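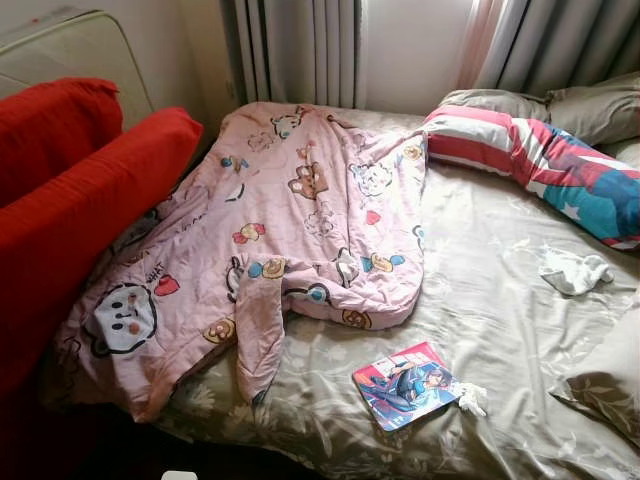
About Bernum

Small software shop. We make Pilar, an app that keeps old phones and tablets going after the big updates stop coming. Backups, app versions that still run, storage cleanup.

Started by Preben Oddsson in a spare office on Mustberg Street, now a team of 4. Still same street, diffrent floor.

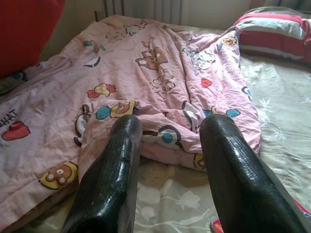

What we do

Pilar checks your device before an update and tells you if it'll fit. Works on nearly 100 models, list is on the support page. Free for 30 days, no card needed.

Lukumay, our tool for schools and small offices, goes into beta in May. Up to 60 devices per acount.

Get in touch

Use the contact form. We read everything, replies can be slow during release weeks.

Page updated April 2026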